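19 December 2020 -- Fonulow grasp planner, simulated kitchen

Dehua wants to call the planner fixed after yesterday's sweep: 757 passes out of 900. I'm not convinced. The pass test only checks whether the fingertips end up within tolerance of the planned contact points. It says nothing about what the forearm is doing to the view on the way there.

Went back through the saved renders for the croissant task, head view. Basket on the flower placemat, croissant on the right-hand side of it, swirl bun to the left. Right hand does the pick, left hand is meant to stay out of it. 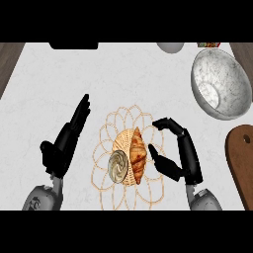
1. Pre-grasp pose

Happy enough with this one. Index finger hooked over, thumb low, gap between them still open and the croissant in plain sight. The pose estimator has no excuse here. Left hand held open off to its side, touching nothing.

What I don't like is the thumb tip sitting so close to the bun. The planner treats the bun as part of the basket for collision purposes, which Llinos Phillips flagged in May and we never changed. Cheap to split them. Do it before the next sweep.

2. Hand over the mat

Much worse for perception. The fingers fold down over the placemat and only a thin wedge of orange-brown is left between black fingers and grey forearm. Meanwhile the left gripper has its fingers together, pointing in towards the middle over bare marble, and there isn't much space between the two hands. 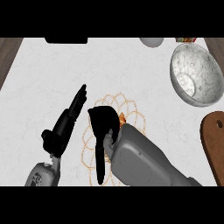

The tracker still reports high confidence with that little to go on, so I suspect it is coasting on the last good estimate and we are scoring the coast. Dehua says the motion prior is there for exactly that. Fair, but then the confidence ought to drop, and in the log it doesn't move for 2,191 steps.

To try:
-- confidence decay tied to visible pixel count
-- keep-out volume for the left hand while the right is over the mat
-- rerun with the prior off, same 3 seeds

Not merging to the Plesmont branch until the prior-off numbers are in. Dehua has the seeds.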